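Home | Forums | Hardware | End Effectors | Search | Log in

Two-finger vs. five-finger hand for peg insertion, or: how I spent my month
14 replies hidden | 42 likes | Share

torquewrench_tim
Posted July 1, 2018

We have a two-arm setup and a boss who asked, in front of people, why we don't "just use the hand that looks like a hand." So now I'm comparing. Contestants are the plain Femovley parallel gripper that came with the arms, a Pretetti jointed gripper, and a Dawber humanoid hand that cost more than my car. Task is an assembly board: gear on a peg, pegs in holes, the usual toddler curriculum.

My feeling so far is that the Dawber is wonderful at waving. Anyone run these on small parts? I have to write something up by September and would like it to contain a sentence other than "it dropped the peg."

backlash_betty
The Dawber does fine on small parts if you stop treating it like a gripper. Use thumb and index only, curl the other fingers out of the way and lower the grip force until you think it's broken. That's the correct setting.

torquewrench_tim
So I paid for a full hand to get a two-finger gripper.

backlash_betty
You paid for options. I didn't say they were good options.

ungrounded
Disagree with Betty. We had a Dawber for a year and the thumb calibration wandered every time someone shut a door. Pretetti all the way. Jointed fingers give a little when you come in crooked, and you always come in crooked. The Femovley will hold a peg harder than anything on the market and then drive it straight through your board at an angle.

pidloop_pete
Nothing wrong with the Femovley. You people have compliance in the wrong place. Put it in the controller. We run force control at 1000 Hz and parallel jaws and the fancy fingers sit in a drawer, where they perform very well.

ungrounded
Pete, every thread about hardware ends with you telling us it's a controller problem.

pidloop_pete
And yet here we are in another thread.

torquewrench_tim
What are people using to drive all this? I'm on Clerkbridge, mostly because it talks to both wrists without me writing anything. Update rate is not 1000 Hz. Update rate is more of a lifestyle.

solder_and_regret
Clerkbridge is OK for a comparison as long as every gripper suffers equally. Two things to check before you blame the fingers. First, camera height. With a head camera your own hand covers the part at exactly the moment you care about it, and a humanoid hand covers a lot more than a slim gripper. Second, cable slack at the wrist. Ours snagged on the last bit of rotation and we spent a week tuning gains against a zip tie.

backlash_betty
Second the cable thing. Also score the grasp and the insertion separately. Lumping them together makes the humanoid hand look worse than it is. It picks up a standing cylinder nicely. It's the letting go that needs work.

ungrounded
"It's the letting go that needs work" is my whole review of that hand, thank you.

torquewrench_tim
OK, splitting the score. Plan is to do the same parts in the same order with each end effector, same start pose, five tries per part. Pete, I'll do one set with softer gains on the Femovley so you can be smug with data.

pidloop_pete
I don't need data to be smug, but go ahead.

solder_and_regret
Five tries isn't much. You'll get one lucky run and the boss will frame it.

torquewrench_tim
The boss will frame the hand. Five is what I've got time for, swapping the Dawber off and on again takes most of a morning and there's a connector in there I've started talking to.

backlash_betty
Are you running them one at a time or one per side? If it's one per side you have to swap sides halfway through, or you're comparing arms.

torquewrench_tim
One per side for now, Pretetti left, Dawber right. I'll swap after the first set. Left one gets first go at the small stuff. View from the head camera attached, and yes Betty, I have seen the wrist on the right, the cover goes back on when I stop needing to get in there.
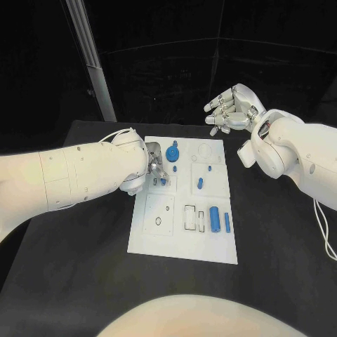

Pretetti over the upper-left plate, Dawber waiting its turn. Blue parts, white board.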